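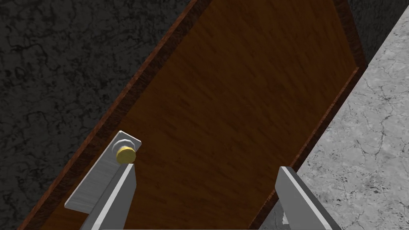

Sunday, door task in sim, wrist camera view

Continued the gripper comparison for the Spanos door set. Same arm and controller as before, only the end effector swapped. Jondier parallel jaw first, then the Zevo with the narrower fingertips.

Setup: knob variant, small round yellow knob on a hex base, latch plate on the left side of the door. Wood texture on the door, stone on both sides. Texture randomization left on. Control loop unchanged. 70 episodes per gripper, 400 steps max per episode.

Jondier: 35 of 70 reached a stable grasp on the knob. Most of the misses look the same in the logs – the left finger arrives close to the knob and then touches the plate before the jaws close. The wide opening is the problem. With the jaws fully open there is a lot of door between the fingers and the knob is a small target, so any yaw error at the wrist puts one finger on metal. Tried a pre-close to half width before the last part of the approach. Ran 7 episodes only, too few to say anything, but plate contacts went down.

Zevo: not finished. The collision mesh for the fingertips came in at the wrong scale and the first batch is no good. Re-exported, will rerun from the same seeds.

Camera note: the fingers cover the lower part of the plate during approach, so the pose estimate leans on the upper end and the knob. Should be fine as long as the knob stays in view. Estimate jumps when a finger shadow falls on it. Check whether the Flevodton renderer lets us turn shadows off for the robot alone.

To do:
Rerun Zevo batch with the fixed mesh
Full batch with pre-close on the Jondier
Log yaw error at first contact – currently only saved at grasp
Friction on the knob is still the default value, ask what the others are using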